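Éloge du bac jaune

Je vais me fâcher avec la moitié de mes collègues bricoleurs, tant pis : le tiroir fourre-tout est une catastrophe. J'ai vécu comme ça pendant 11 ans, avec des cartes, des vis et des bouts de câble qui dormaient ensemble, et je me racontais que je m'y retrouvais. Je ne m'y retrouvais pas du tout ! J'ai racheté neuf fois le même connecteur.

Maintenant je jure par les bacs. Des bacs bêtes, ouverts, jaunes, bien visibles sur une table blanche. Et un plateau en inox au milieu, avec une feuille de papier au fond, pour ce qui est en cours. Le papier, c'est mon petit luxe – on repère tout de suite la vis minuscule, et on peut gribouiller dessus.

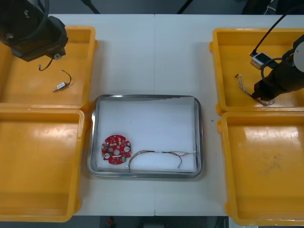
On me répond toujours que ça prend de la place. Oui, ça en prend ! Ataberk Dönmez, avec qui j'ai partagé un atelier pendant deux hivers, me le répétait chaque matin en poussant mes bacs pour poser son café. Lui, il ne jure que par les boîtes à couvercle de chez Vasska, empilées jusqu'au plafond. Très joli. Sauf que pour en ouvrir une, il faut en descendre jusqu'à 8, et au bout d'une semaine on laisse tout traîner à côté.

Pour les fils, j'ai un autre dada : la torsade. Un faisceau bien torsadé, avec un bout de gaine thermo pour le tenir, ça se range, ça se suit du doigt, ça ne fait pas de nœuds avec le voisin. 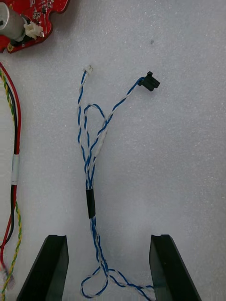
Et je préfère mille fois la gaine au collier plastique, qui pince les brins et dont le bout coupé vous griffe la main (j'ai encore la marque). Je travaille aussi les câbles sur de la mousse, parce que les petits connecteurs y restent à peu près là où on les pose. Essayez sur du verre, on en reparlera.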